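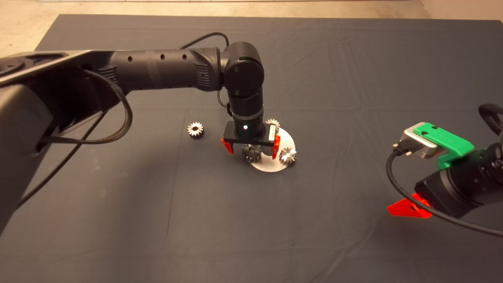

Our workshop at Lomeck keeps a table for small gear assemblies, covered with one large piece of cloth. The members wish to settle how such a cover should be kept. At present the dark gray fabric lies in soft wrinkles, and the round metal plate is placed directly on it. Parts are small and the floor is concrete.

Posted by Grażyna Kwiatkowski

**Villads Nørgaard**

A woven cotton cover is suitable. It should be washed separately and dried flat.

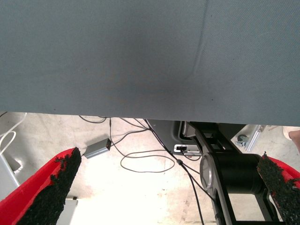 How often should the cover be washed? Once every 20 working sessions is sufficient, provided it is shaken outdoors between washings.

Please do not use fabric softener - it leaves a film that transfers to metal parts.
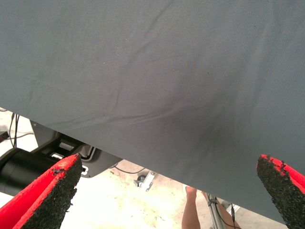 Members are also advised to check the hem before each session. A cover that hangs too low is easily pulled by a knee or a chair. With a twill such as this one, a lint roller passed along the diagonal of the weave will lift the small specks.

**Leszek Jasińska**

We use felt at Plondach. It is fine.

**Cyprian Cieślak**

I would add a point on loose gears. Any gear waiting to be fitted should be set down beside the plate, well away from the table edge,
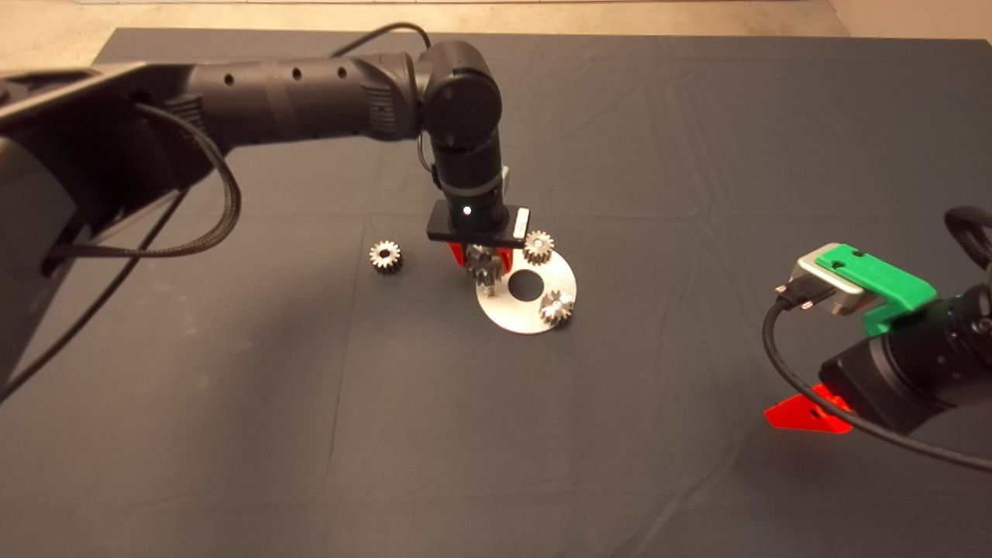
and returned to its tray when the session closes. Our own trays have 18 compartments and are labeled by bore size.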